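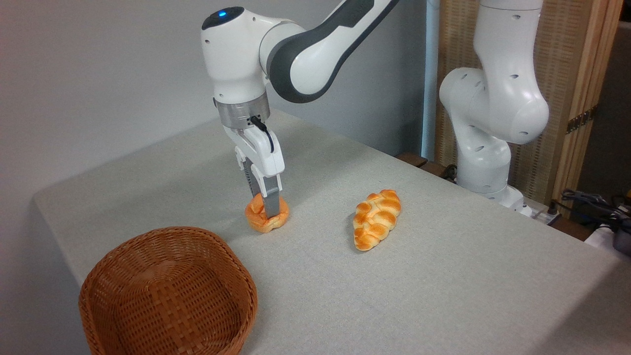
Rovura Teach Station
Hand guiding and remote control for one or two arms

The Rovura Teach Station records tasks shown to a robot by a person. The operator either holds the arm and moves it through the job, or drives it from a separate hand controller. Both methods write to the same file format, so recordings can be mixed in one training set.

Recording
Joint positions, gripper opening and camera frames are saved on one clock. A foot pedal starts and stops each take. Bad takes can be marked during the session and are left out of the export — the raw files stay on disk until deleted.

Hand guiding
The arm holds its own weight and follows light pressure at the wrist. Keep hands off the fingers while the gripper is powered. Best for slow placing work and for teaching start positions.

Remote control
The controller sends position and grip commands over a wired link. Motion can be scaled down for soft or fragile goods such as bread and fruit. Releasing the grip switch stops the arm where it is.

Specifications
Arms supported: 1 or 2
Storage: 800 takes before export is required
Controller cable: 297 cm
Controller warm-up: 35 seconds
Mounting: table edge or floor stand

Supplied with
Hand controller, foot pedal, Sirkance recording software, mounting clamps. Arms, grippers and table are sold separately.

Setup notes
Fix the cameras before the first take and do not move them within a set. Run the wrist cable with enough slack for a full turn of the last joint.

Ordering and support: Zineb Shehata, Eston office
Page updated June 9, 2025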